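Skosau, the small automation workshop on the river side of Brernesance, has spent most of March on a question that sounds simple and never is - which gripper to put on the end of the arm. Two candidates are in the running, the Mensah parallel jaw and the lighter Purnden, and both are being put through their paces in a simulated home before anyone orders hardware.

The home is a cozy enough place, with a dining table, a kitchen at the back and a good deal of dark tile, and the team has grown rather fond of it over the weeks. 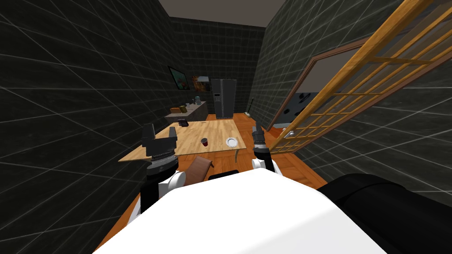

*The two-armed robot at the dining table, with the kitchen beyond.*

Each gripper gets 500 attempts at a set of household pickups, and then another 300 with the camera moved to a new mounting point. With the repeats and the warm-up runs added in, the log stood at 1,933 attempts when we stopped by (and were very kindly given coffee and a seat by the radiator). Much of the talk that morning was about the wrist view, which the workshop likes for floor work: the fingers stay in sight while there's still plenty of room to look past them.

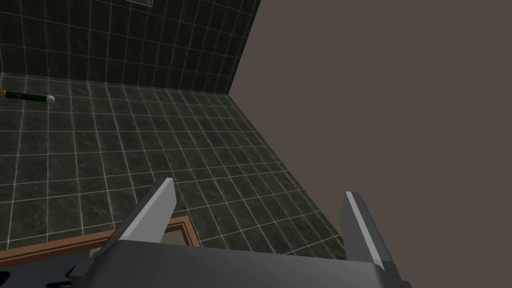
## Close, but not settled

So far the Mensah has been steadier on cups and plates, while the Purnden closes faster and is kinder to the controller, which had been struggling to keep up with the older settings. The gap between them is small, and the team would like about 100 more attempts apiece before saying anything firm.

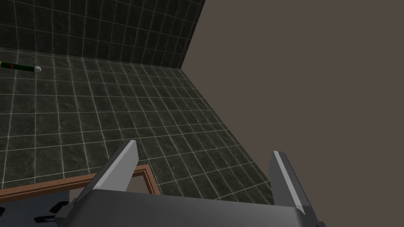
Floor pickups are where the workshop expects the real difference to show. Something slender lying down on tile, like the green pen-shaped piece with the rounded white end over near the wall, asks a lot more of a pair of flat fingers than a cup on a table does, and the approach angle has to be right from the start. The controller settings for that part of the trial are still being adjusted, and a short write-up will be sent to anyone on the Skosau mailing list once both grippers have finished.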